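Unit 4: Sorting and spacing tasks with coloured cubes
Course notes, Tadville evening program
Prepared by Nasrin Nouri, revised with Angus Paterson

4.1 Materials

Each bench set holds wooden cubes of a single size in several colours. Use a plain, light, matte surface. Patterned or glossy tops make edges harder to judge and should be covered with white card.

4.2 Layout

Cubes are set out singly, with clear space on all sides. Stacked or touching cubes belong to Unit 5. Colours are mixed across the surface, and no cube should be squared up to the table edge on purpose. Minimum spacing between neighbours is 200 mm for the large bench and one cube width for the small one.
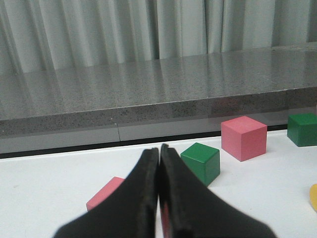 Page last changed: 2020-10-03

Pink and green cubes on a white top give good contrast in both hue and lightness. Note how the top face of a cube reads lighter than its sides. Learners who match by shade alone may treat two faces of one cube as different colours, so name the colour of the whole cube when giving instructions.

4.3 Procedure

Sort by colour first, then by distance from the near edge. Allow 3 minutes per trial. Record the order in which cubes are moved and any cube that is knocked or turned. Do not correct the learner during a trial.

4.4 Recording

Enter results on Form 247. The September version has no column for turned cubes; write these in the margin.

Reading for next week: Paterson, course reader, section 3.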